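Der Zuhörstuhl

Eine Kurzgeschichte

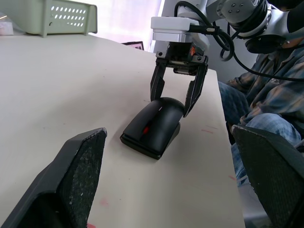

Heller Tisch, ein paar Schrammen.

Als ich Teamleiterin wurde, bekam ich einen neuen Ausweis, einen Parkplatz neben den Fahrradständern und einen Stuhl. Der Stuhl war von meinem Vorgänger, Tomás Neves, und er hatte einen Zettel drangeklebt: »Für die anderen. Nicht für dich.«

Ich habe ihn angerufen, klar. Tomás war da schon bei Karaca, zwei Stufen höher und vermutlich mit besseren Stühlen.

»Was soll ich denn mit dem Zettel?«, hab ich gefragt.

»Hinsetzen lassen und Klappe halten«, sagte er. Dann musste er in ein Meeting.

Muss man wissen: Ich kann das nicht. Klappe halten, meine ich. Ich bin mit vier Geschwistern groß geworden, bei uns am Tisch hat geredet, wer Luft holen konnte. Im Kundendienst von Illwood war das nie ein Problem, da war ich die, die Anrufer beruhigt hat, indem sie schneller eine Lösung hatte, als die sich aufregen konnten. Deshalb haben sie mich wohl befördert. Und jetzt saß ich da, vor mir der Schreibtisch, gegenüber der Stuhl (grau, Armlehnen, eine davon wackelig), und wartete auf Leute, die mir was erzählen wollten.

Es kam keiner. Drei Wochen lang nicht.

Kevser Bozkurt aus der Personalabteilung schickte mir dann ein Seminar. »Führen mit offenem Ohr«, im April, in einem Hotel bei Presdale, mit Mittagsbuffet. Der Trainer malte einen Eisberg an die Tafel. Natürlich malte er einen Eisberg. Wir sollten uns zu zweit gegenübersetzen, einer redet, einer hört 3 Minuten zu, ohne ein Wort. Ich bekam einen Herrn aus dem Einkauf einer Molkerei, der von seinem Umzug erzählte, und nach zwanzig Sekunden hatte ich ihm ein Umzugsunternehmen empfohlen.

»Das war jetzt schon ein Wort«, sagte der Trainer.

»Das waren mehrere«, sagte der Molkereimann. Aber die Nummer wollte er trotzdem haben.

Zurück im Büro hab ich das Gelernte sofort angewendet, und zwar an Necati Bayram, dem armen Kerl. Necati war mein bester Mann für die schwierigen Fälle, fünfzehn Jahre dabei, ruhig wie ein Stausee. In den letzten Wochen hatte er Fehler gemacht. Kleine erst, falsche Adressen, vergessene Rückrufe. Dann hatte er bei Trandon, unserem größten Kunden, eine Reklamation zweimal gutgeschrieben, 2.000 Euro, und die Buchhaltung hatte mir eine Mail geschrieben, in der mein Name fett gedruckt war.

Ich hab ihn also gebeten, sich auf den Stuhl zu setzen. Ich hab mich leicht vorgebeugt, wie im Seminar. Ich hab genickt, bevor er was gesagt hatte.

»Wie geht es dir damit, Necati?«

»Womit?«

»Na, mit — allem.«

Er guckte mich an, als hätte ich ihn auf Latein nach der Uhrzeit gefragt. »Gut«, sagte er. Und weil ich diese Pause nicht aushielt, keine vier Sekunden, hab ich losgelegt. Dass ich das total verstehe. Dass ich selber auch mal so eine Phase hatte, im zweiten Jahr. Dass man sich Listen machen kann, ich hätte da eine Vorlage, die schicke ich ihm rüber, die hat mir damals das Leben gerettet. Er bedankte sich für die Vorlage. Ich war richtig stolz auf mich! Ich bin mit einem Kaffee durchs Großraumbüro gelaufen wie jemand, der gerade ein Kätzchen vom Baum geholt hat.

Am Abend war ich noch da, halb acht, weil ich die Urlaubspläne nicht fertig hatte. Fouzia Dogar auch. Fouzia sitzt neben Necati und redet nie viel, ich hätte damals nicht sagen können, ob sie mich mag. Sie kam rein, ohne zu klopfen, und setzte sich auf den Stuhl. Die Armlehne knackte.

»Hast du Necati eine Excel-Liste geschickt?«

»Ja«, sagte ich. »Die ist wirklich gut, die hat so Farben, wenn …«

Sie wartete. Mehr hat sie nicht gemacht. Sie hat einfach dagesessen, die Jacke schon an, und mich angesehen, nicht mal unfreundlich, und irgendwann ging mir der Satz aus. Ich hörte die Lüftung. Ich hatte vorher noch nie gehört, dass wir eine haben.

»Ich weiß nicht, was mit ihm ist«, sagte ich schließlich. »Und ich hab Angst, dass ich ihm eine Abmahnung geben muss. Und ich glaube, alle merken, dass ich das hier nicht kann.«

Keine Ahnung, wo das herkam. Ich hatte über die Farben reden wollen.

Fouzia nickte. »Frag ihn noch mal«, sagte sie. »Aber nicht hier drin.« Dann stand sie auf und ging zum Bus.

Am nächsten Tag hab ich Necati gefragt, ob er mit mir die Kartons runterbringt. Altpapier, wir hatten einen Berg davon. Vom Büro bis zum Container sind es 300 Meter, einmal ums Lager herum, und man läuft nebeneinander und hat die Hände voll und muss sich nicht ansehen. Ich hab mir auf die Zunge gebissen, und das meine ich wörtlich, es tat noch beim Mittagessen weh.

Bis zur Laderampe sagte er nichts. An der Laderampe sagte er, dass die Kartons schwerer sind, als sie aussehen. Hinter der Laderampe sagte er, dass sein Vater ihn nicht mehr erkennt. Seit Februar. Dass er nachts mit ihm durch die Wohnung läuft, weil der Vater zur Schicht will, in eine Weberei, die es längst nicht mehr gibt, und dass er ihm dann die Brotdose packt, jede Nacht, und sie morgens wieder auspackt.

Mir fielen sofort drei Sachen ein. Eine Beratungsstelle, meine Tante, das Wort Pflegegrad. Ich hatte sie alle schon im Mund.

»Was packst du ihm denn rein?«, hab ich gefragt.

Necati blieb stehen. »Käse«, sagte er. »Und eine Gurke. Er will immer die Gurke am Stück.«

Wir standen dann noch eine Weile am Container. Uriel Tlapale aus dem Lager fuhr mit dem Stapler vorbei, hob die Hand, fuhr weiter. Das mit den Arbeitszeiten haben wir später geklärt, mit Kevser, die erstaunlich schnell war, und das mit Trandon auch, die hatten das Geld längst zurücküberwiesen.

Die Excel-Liste hat er übrigens nie benutzt. Den Stuhl hab ich ins Lager gegeben, Uriel wollte die Armlehne reparieren. Er ist noch nicht dazu gekommen.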